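Home | Boards | Search | Log in

Board: Cells and Fixtures > Upkeep and Repair

Thread: Gripper losing hold of translucent rod, Drumau arm, tabletop cell

jdalisay
ok so the left arm on our Drumau cell started letting the rod walk in the jaws again. Same translucent rod, same program, same close value as in June. It grips, lifts, then by the time it's over the drop point the thing is tilted. Fingers are the stock black ones, 148 hours on them since I put them in. Torque check passed on both jaw screws. Any ideas before I order a new set – the lead time is awful

g_geerts
wipe the fingers first. Isopropyl, lint free cloth, let dry, run it again. Half the slip threads on this board end there

jdalisay
did that. Twice. Better for maybe 16 picks then back to the same

ruoxi.z
Can you post what the wrist cam sees with the rod clamped? Hard to say anything about contact from a torque number

jdalisay
from this morning, arm parked over the table, jaws closed at the normal value
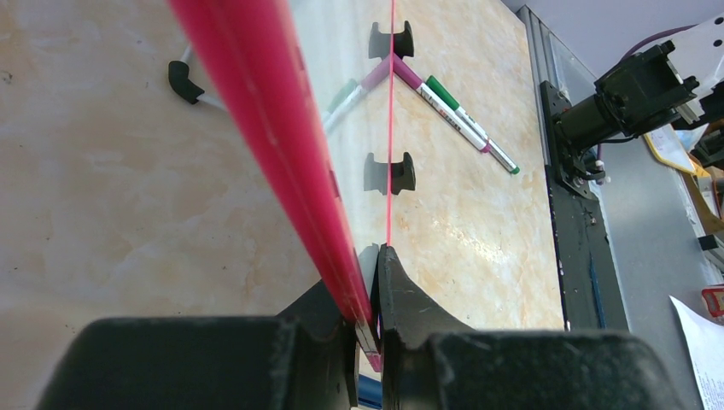 Rod clamped, left arm wrist cam. Scratches on both fingers.

ruoxi.z
Thanks. Right jaw is scuffed, and there's fine scratching on both with a dusty look to the surface. That's what I'd go after. A smooth rod on a worn hard face has almost nothing to bite on. Also you're holding it right at the lower end, so all that length is working against you. Any little push at the top and it pivots

Pick higher up if the fixture lets you

g_geerts
scuffs are cosmetic. Ours look way worse and hold fine. I'd look at the close value, bet its drifted. Did you rehome the gripper after the last power cut

ruoxi.z
Yours are holding cardboard tubes Geert. Not the same job

g_geerts
fair. still rehome it

jdalisay
Can't go much higher, the holder wants the end exposed. Maybe a little. Rehomed just now, open limit was off by a hair, closed looked the same. Ran it – still tilts, just later in the move

ratihk
We had this on the Prevthorpe line. What we do now:
- lock out, jaws open, fingers off
- very light scuff of the contact face with a gray pad, wipe, wipe again
- thin silicone strip on the face, both sides, same roll
- fingers back on, screws in two passes
- rehome, then re-teach the close value bc the strip eats some travel

Strips last us 236 hours before we swap. Keep a spare pair made up already so its a quick change

g_geerts
don't sand the fingers!! you take the face out of parallel and then you really have a problem. Strip alone is enough

ratihk
It's a pad, not a file. Takes the glaze off so the adhesive holds. Without it ours peeled at the corners in a couple days

ruoxi.z
With Ratih on this one. Check parallel with a feeler after if you're worried

ximengfan
side question, is the camera trusting its depth on that thing? Clear parts gave us garbage depth, the arm thought the rod was somewhere else and came in crooked. Looked exactly like a slip problem. We ended up teaching the pick from a fixed holder and ignoring depth completly

jdalisay
fixed pick, no depth, so not that. Good to know tho

Ok did the strips at lunch. Used the pad (sorry Geert). Ngcobo silicone, the thin one. Close value came out 41 counts lower than before. Picked a few mm higher too so I guess I changed two things at once, whatever

More than an hour running, rod stays straight so far

g_geerts
so you don't know which one fixed it

jdalisay
nope. Will drop the pick back down on the next shift and see. Also does anybody save the close value somewhere other than the pendant? Hit Undo on mine by mistake and it put the old number back, had to teach it over

ratihk
tape on the side of the controller. Not kidding. Date, value, initials

ximengfan
text file on the cell PC here, same idea. Tape survives a reimage though

Last updated: June, 4:40 pm

Contact the moderators | Copyright the posters | Back to top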